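New look for the tea room at Stustton community centre

Regulars at the Stustton community centre will notice a change when they next line up for a cuppa. The tea room has put away its old mixed mugs and moved to matching cups and saucers, with serving trays for anyone carrying more than one drink to a table.

The change follows nearly a year of saving by the Tea Room Team, which runs the counter on weekday mornings and looks after catering for hall bookings. Money came from the April book sale, the raffle at the winter concert and a jar beside the till. The team had set itself a target of $1,000 and passed it shortly before the school holidays.

Team coordinator Izzati Teoh said the old mugs had been donated over many years and had reached the point where few of them stacked.

"We had tall ones, short ones and a lot with chips in the rim," she said. "When a group booked the hall for a funeral or a birthday, we were borrowing cups from the church at Panganiban and driving them back the next day."

The team looked at several styles before settling on a white fluted teacup. It sits on a white saucer with a thin dark line painted around the rim. The trays are a creamy beige, with rounded corners and a slightly raised edge.

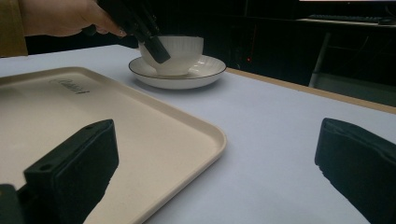 Stustton Community Centre – Tea Room Team

Ms Teoh said the raised edge was the main thing people had asked for. Several customers use a walking stick or have a pram with them, and the old trays were flat sheets that let a cup slide off if the carrier turned too quickly.

Size was the other question. The team wanted a tray that would take a pot, cups and a plate of slice and still fit through the servery window, which is narrower than it looks. A paper template was cut to the shape of the window and taken along to the shop.

Yoga Govindasamy, who does the centre's hall bookings, said groups hiring the main hall or the Viltach Room could now use the cups at no extra charge. Hirers need to ask for them on the booking form and leave them washed and dried on the servery bench. Breakages should be written in the kitchen book so replacements can be ordered.

"Please don't put them away yourselves," he said. "The cupboards have been rearranged and we'd like to keep it that way for a while."

The saucers are kept in the low cupboard beside the urn, with the cups on the shelf above. Trays stand on their sides next to the fridge.

Mugs in good condition have been boxed up for the craft group, and a few of the larger ones will stay behind the counter for customers who prefer them – including the men's walking group, which made its feelings known early on.

The price of tea and coffee has not changed. The tea room is open from 9 to 11 am on weekdays during term, with scones most mornings until they run out. Anyone able to help with a shift at the counter can leave their name at the front desk or speak to Ms Teoh in the tea room.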